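Library service to close Wesetdale reading room in new year

21 December 2022

The reading room at Wesetdale will close to the public for nine weeks from the start of January while its roof is repaired and the heating is replaced, the library service has confirmed.

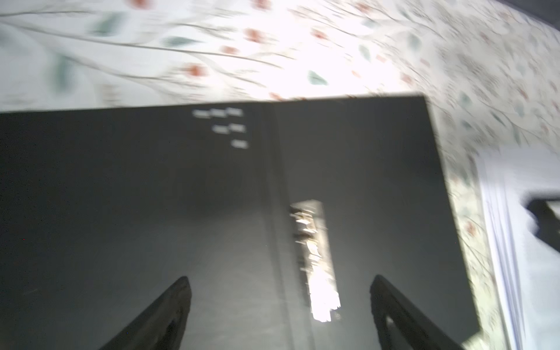
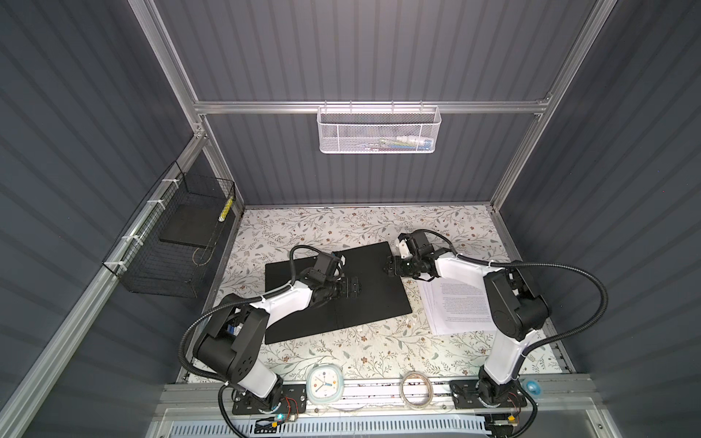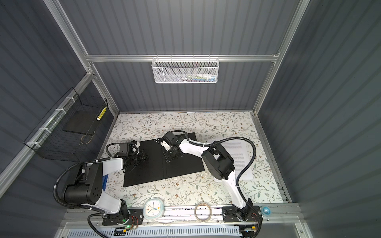
Floral table covering, seen in all three pictures.

Loans, returns and reserved books will be handled from the parish hall on Holier Lane during the closure. The hall counter will keep the same opening hours as the reading room, apart from the late evening session, which is suspended until the building reopens.

The work was agreed in October after a survey found damp in the north wall and several cracked roof timbers above the local history shelves. Buckets had been put out in that part of the building during heavy rain last winter, and 509 books and bound newspapers were moved to a dry store as a precaution. They will stay there until the repairs have been signed off.

A further 3,882 items from the lending stock will be boxed up before the builders arrive. Readers who want a particular title during the closure can ask for it at the hall or by telephone, and the service expects most requests to be met within a few days. Large-print books and talking books will all be kept at the hall, where they can be borrowed in the usual way.

Lionel Wainwright, who manages the branch, said the building had been patched up too many times.

"We have had men up on that roof every other winter and the water finds another way in," he said. "I would sooner shut the doors once and have it done properly. People have been very good about it so far, although I have had a few complaints about the evening session and I understand why."

He said regular users would notice little change outside when the room reopened. The slates will be reused where possible, and the front windows are not being touched. Inside, the old radiators will go and the carpet by the entrance will be taken up. The long reading tables are staying.

The contract has gone to Rernen, a building firm that repaired the school roof two years ago. Scaffolding will go up along the north side first, and the footpath between the reading room and the car park will be shut while it is in place. Drivers are asked to use the lower entrance. There will be no deliveries to the site before eight in the morning.

Fines will not be charged on anything due back in the first fortnight of January, and loans already out have been extended without readers having to renew them. The outside returns box will be locked from the first day of the closure. Books should not be left on the step.

The children's story session moves to the small room at the back of the hall, where space is limited and places need to be booked. The family history group will not meet until the building reopens. A talk on the Snorradóttir letters, planned for January, has been put back to the spring and tickets already bought will remain valid.

A leaflet with the temporary arrangements is being delivered to 600 homes in the village and the outlying farms. Copies can also be picked up from the post office and the surgery.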